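3.2 Financing small solar grids on the coast

Our second case is Kerkamico, a fund set up to pay for village-scale solar in places the main grid doesn't reach. It drew us in right away, because its books are unusually open and its loans are small enough to follow one by one. The fund backed 34 sites in its first round, serving 2,042 households. Half the money came as grants and half as loans, repaid from monthly power bills. Neagu and Hyvönen, working from the same records, found that late payments clustered in April, before the main fishing season.
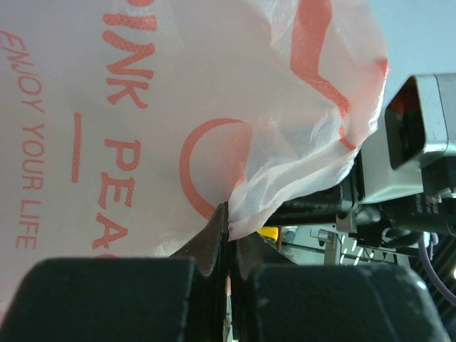
3.3 Battery sizing and evening demand

The Erby site gave us the richest data, and we were delighted by how clear the daily pattern was. Demand climbs after sunset and stays high for hours – far longer than the planners had allowed for. Huttunen, the contractor, had sized the batteries for lights and phones. Families soon bought fans and small freezers as well.
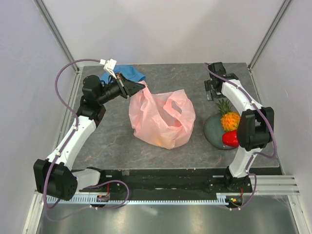

Figure 4. Two arms at the tabletop, one holding the rim of a pink bag.

Storage is where the Clunis design really shines. Its battery cabinet can grow in steps of 50 kilowatt-hours, so a village can add capacity when its bills support it. Two control units share the work: one holds the voltage steady while the other brings stored power in, much as the left arm in Figure 4 keeps hold of the bag while the right one reaches over toward the plate. We logged 829 such handovers at Erby, and the lights stayed on through every one. The next section turns to what those added steps cost per household.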